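Skunura bench mat, six weeks in

I bought the Skunura mat in November, after the old cork one in my garage finally crumbled to bits. I do a fair bit of fiddly stuff out there (model trains mostly, plus whatever the neighbours drop off with a dead battery), so I wanted something that wouldn't slide about every time I leant on it. It cost me $43 from the hardware place in Closham, which felt a bit steep for a slab of grey rubber, but I was in a mood to spend.

First impressions were mixed. It arrived rolled up tight as a sausage and took 3 days under a pile of encyclopaedias to lie flat. It ponged as well! I left it on the back verandah overnight and that mostly fixed it.
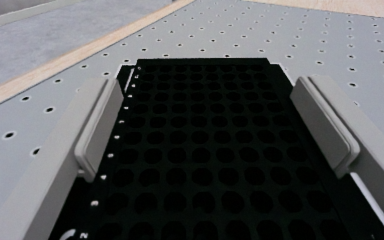
Once it settled, though, I was sold. Screws stay where you put them, glue peels off with a fingernail, and the colour is pale enough that I can find a dropped spring without crawling round with a torch. My old Uniyal mat was dark green and swallowed everything. The Uniyal did have a ruled edge, mind you, and I miss that more than I expected to.

Heat is the weak spot. The packet says it'll cope with a soldering iron "briefly", and I can report that briefly means very briefly. There's a neat little crater near my left elbow now. If you solder a lot, the Pranutura silicone one is dearer but probably the better buy.

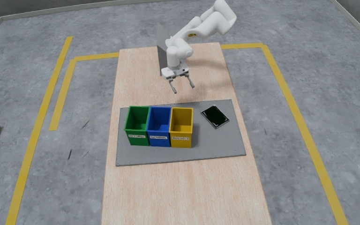

Robot arm over a long wooden board, gripper open.

Cleaning is easy enough: warm soapy water, an old dish brush, hang it over the fence. Don't leave it in full sun, as mine curled at one corner and I had to get the encyclopaedias out again.

Four stars from me. I'd give it the fifth if they printed a ruler down the side.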